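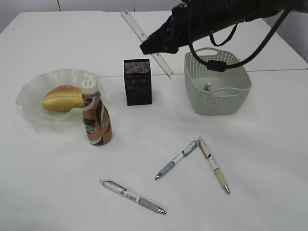 로봇팔 한 대 들이려면 예산에서 팔 가격 말고 뭘 더 잡아야 하나요?

그리퍼, 작업대, 케이블 정리 부품, 그리고 시험용 물건값까지 잡으셔야 해요. 팔 견적만 받아 놓고 나머지를 빼먹으면 나중에 결재를 두 번 올리게 됩니다. 제가 그랬거든요 ㅎㅎ

Durko 탁상형 로봇팔 세트 안내
작성일: 2025년 10월 30일

안녕하세요, Durko 장비 페이지 담당자예요. 요즘 구매 문의가 부쩍 늘어서 상담할 때마다 드리는 말씀을 아예 여기 적어 둡니다. 조금 길어도 견적 요청 전에 한번 읽어 주세요!

세트 구성
- Votik 탁상형 팔 본체
- Pan 그리퍼 (기본형)
- Aneck 제어 프로그램 사용권
- 전원 및 통신 케이블, 케이블 클립
- 고정용 브래킷

작업대는 세트에 안 들어갑니다. 이미 쓰시는 책상이 있으면 그걸로 시작하셔도 되는데, 상판이 출렁거리는 제품은 말리고 싶어요. 팔이 빨리 움직일 때마다 같이 흔들려서 위치가 자꾸 어긋나요. 저는 흰색 상판을 좋아해요. 위에 뭐가 놓였는지 한눈에 들어와서요. 대신 투명한 물건은 흰 바탕에서 윤곽이 잘 안 잡히니까, 투명 자나 반투명 접시 같은 걸 다루실 분은 조명이랑 상판 색을 꼭 같이 고민해 주세요.

가격과 납기
세트 가격은 1230만 원, 부가세 별도입니다. 주문 확정 후 14일 안에 출고하고요, 설치 방문은 따로 날짜를 잡습니다. 그리퍼를 다른 사양으로 바꾸시면 견적이 달라지니 미리 말씀해 주세요.
1월은 예산이 새로 풀리는 곳이 많아서 설치 일정이 금방 찹니다. 내년 초에 쓰실 거면 올해 안에 견적이라도 받아 두세요. 견적만 받으셔도 전혀 부담 가지실 필요 없어요.

그리퍼는 뭘로 고를까요
제일 많이 물어보시는 부분이에요. 저는 늘 제품 목록 보기 전에 집을 물건부터 책상에 한번 올려 보시라고 해요. 볼펜, 뚜껑 달린 음료 페트병, 빵, 손잡이 구멍 있는 플라스틱 바구니처럼 성격이 다른 것들을 섞어서요. 볼펜은 가늘고 잘 굴러가고, 두 자루가 맞닿아 있으면 한 자루만 집기가 은근히 까다로워요. 빵은 세게 쥐면 눌리고요. 음료병은 내용물이 차 있으면 생각보다 무거워서 쥐는 힘이 달라져야 해요. 접시에 빵이랑 병이 같이 올라가 있으면 접근 각도까지 따져야 하니 또 다른 얘기가 되고요.

기본형 Pan 그리퍼는 이런 잡다한 물건을 두루 다루려는 분께 맞아요. 한 가지 부품만 하루 종일 옮기실 거면 전용 손끝을 따로 맞추시는 게 속 편합니다. 바닥에 납작하게 붙은 자 같은 건 손끝이 얇아야 유리하고요. 바구니 안에 든 작은 물건을 꺼내는 작업도 있으면 손끝 길이를 꼭 확인하세요. 바구니 테두리에 팔이 먼저 걸리는 경우, 저도 여러 번 봤어요.

케이블 얘기 잠깐만
사소해 보이지만 저는 설치 때 여기에 시간을 제일 많이 써요. 팔에서 내려오는 케이블은 여유를 좀 두고 둥글게 늘어뜨린 다음 클립으로 잡아 줍니다. 너무 팽팽하면 팔이 뻗을 때 당기고, 너무 길면 책상 위 물건을 쓸고 지나가요. 클립은 기본으로 넣어 드리는데 책상이 크면 모자랄 수 있어서 추가분도 판매합니다.

예산표에 자주 빠지는 항목
- 시험용 물건 구입비 (소모품으로 잡으시면 편해요)
- 예비 손끝 패드
- 조명
- 담당자 교육 시간
- 2년 차부터 드는 Aneck 사용권 갱신비

보증과 반품
본체 보증은 3년, 손끝 패드는 소모품이라 제외예요. 개봉 전 반품은 받아 드리고, 개봉 후에는 상태를 보고 안내드립니다. 설치 전 전화 상담은 무료고요, 집으실 물건 목록을 같이 보내 주시면 답변이 훨씬 빨라집니다.

견적 요청은 페이지 아래 문의 양식으로 부탁드려요. 책상 크기랑 콘센트 위치도 적어 주세요!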